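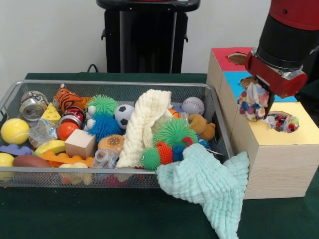
Sowmya Thomas wrote to us after the October open day to say that a demonstration with toys teaches the public nothing, and that the Skorex hall in Pornitz would have done better to show a machine doing something people pay for. Her letter was courteous and deserves a proper answer. Several members of this association left the hall with the same doubt, and one of them put it to me in stronger terms on the train home.

I take the opposite view. The open day was the most useful public event on automation that our association has attended, and the toys were a large part of the reason.

Visitors to such events are usually shown a finished product. A machine lifts the same part from the same place and sets it down in the same position, and the audience applauds. It is a fair picture of what factories have done for decades. It says very little about whether a machine could help in a hospital storeroom, a recycling plant, or the kitchen of someone who can no longer bend down. In those places, objects arrive in a heap. They are soft, they lie on top of one another, and no two heaps are alike.

A basket holding a plush tiger, a baseball, an aluminum can, and a draped muslin cloth is a good stand-in for that heap. The can is stiff until it is squeezed. The cloth has no fixed shape at all, and a gripper that closes on one corner may bring up a good deal more than was intended. Beside the basket stood a box with a round hole in each of its red, blue, and yellow panels. A child would understand the task in a moment. An engineer would understand why it is hard, and I can think of few demonstrations that speak to both.

Skorex also did something that I would urge other firms to copy. At the entrance it posted the record of its trials before the event: 2378 attempts to pick up an object, of which 319 had failed. The failures were sorted by cause, with cloth and clear plastic near the top of the list. The sheet was plain, printed in black, and fixed at a height where people in wheelchairs could read it. I watched visitors read it to the end before they went in.

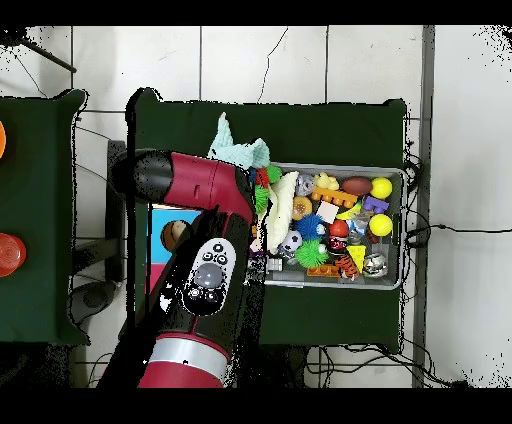

Publishing such a record carries a risk for the firm. A newspaper could have printed the second figure without the first. A competitor such as Brelter, which was invited and sent two engineers, could have carried it straight to a customer. Brigitta Zürcher, speaking for Skorex at the close of the afternoon, said that the company had argued over the sheet for most of the summer and that she had at first been against it. I was glad to hear her say so in public. The decision was plainly not an easy one, and it should be counted in the firm's favor.

My praise has limits. Each group was given 12 minutes at the table, and that was too short. The first half went to an introduction that could have been handed out on paper. Questions were taken only at the end, when the next group was already waiting at the door. Attendance was capped at 100, and residents of Pornitz who had not registered in advance were turned away, although the hall stands in their own town and was built partly with their taxes. A firm that wishes to be trusted by its neighbors should keep some places for them.

There was also too little said about work. One visitor asked what would happen to the people who now sort returned goods by hand at the Rácz warehouse, and she was told that the matter lay outside the scope of the day. I do not accept that answer. Engineers cannot be expected to settle questions of employment on their own, but a firm that opens its doors should have someone in the room who is prepared to discuss them — and should expect them to take up more time than the machine does.

Ms. Thomas is right on one point. Visitors should be told where the path from the table leads, how long it may be, and who is paying for it. The introduction did not say. A single page setting this out would have met her objection, and I have asked that our own guidelines for member firms require one.

I do not think she is right that a paid task would have been more honest. A paid task would have been chosen because the machine could already do it. The toys left room for the machine to drop something in front of the public, and I hope that Skorex will keep them on the table when it opens the hall again. The association has asked for a longer session on that occasion, with the trial record updated and the question of jobs on the program from the start.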